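Print this page
E-mail this to a friend

Club corner: the robot group starts its second year

The robotics group of the Kelemen evening school came back together in October, and I was asked to write a few lines for the newsletter. I am the one who keeps the log book, so I hope I have everything correct. We are 38 members this year, and many of the new ones have never written a program before. They are very welcome.

The task for the autumn is called "kitchen work". The arm has to do simple jobs with things that a person finds in a normal kitchen, and each team writes its own program for it.
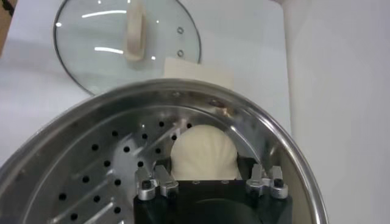
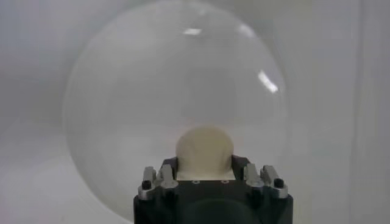

The teams chose their objects by themselves. The team Lirex wanted food from the beginning. They say that a steamed bun is a good teacher, because it is soft and has no flat side, and you see at once on the dough if the fingers closed too much. In the first evenings they only practiced the approach: to come over the rim of the steamer, to go down slowly, to stop, and to open the fingers wide enough. This sounds like very little, but the rim is higher than the new members expect, and the path must be planned so that the wrist does not touch the metal. They wrote the path again four times. The last version is much slower than the first, and all of us like it better.

The team Likudora prefers objects that are hard to see. Clear things are a known difficulty in our work. The camera on the wrist looks through them and reports the wall, and then the program believes that there is free space. Last year we lost many evenings with this. The new idea of the team is to look for the bright reflections and for the gray line at the outside, and to guess the shape from these. On a good evening it works. When someone opens the curtain, it works less, and the team has now made a rule about the curtain.

Our teacher, Dezső Dudás, asked every team to keep notes of each try, also the bad ones. For a try to be counted, it must be written down before the next one starts. Until now we have 234 tries in the log book, and 153 of them are marked as successful. I should explain that "successful" has two meanings in our book. For Lirex it means that the bun was put down on the plate without a mark from the fingers. For Likudora it means only that the program found the object in the right place, even if the arm did not move at all. So please do not compare the two teams with these numbers. We will write the rules more clearly before the winter.

There was also a long discussion about the speed. The younger members want to drive the arm fast, because it looks nice for visitors. Dezső allowed one fast run for each team at the end of the evening, with everybody standing behind the yellow line and one person with a hand on the stop button. In all the other runs the slow setting is used. I support this, and I ask the parents who come to watch to stay behind the line too.

The club meeting with Stullarico, our partner club from the other side of the river, is planned for after the holidays. Each club brings one task which the other has not seen. We do not know yet what they will bring. Last time it was a wet sponge, and we were not prepared. For our side, the members voted for a task with a lid: take the lid from a pot, put it on the table, and later put it back so that it lies flat. If you have a better idea, tell it to me or write it on the paper near the door.

Some practical matters. The room is open from six in the evening, but please do not switch on the arm before Dezső or one of the two team leaders is present. Long hair must be tied. Food for the tasks goes in the left part of the refrigerator and has a blue sticker, and it is not for eating. This was written also in the last newsletter.

The membership fee stays the same as before, 2000 for the half year, and you can pay it at the office. The last day for the fee is 15 October 2023. Members who joined in September and have paid already do not need to do anything.

We still look for someone who can help with the soldering, and for a second monitor, even an old one.

Print this page
E-mail this to a friend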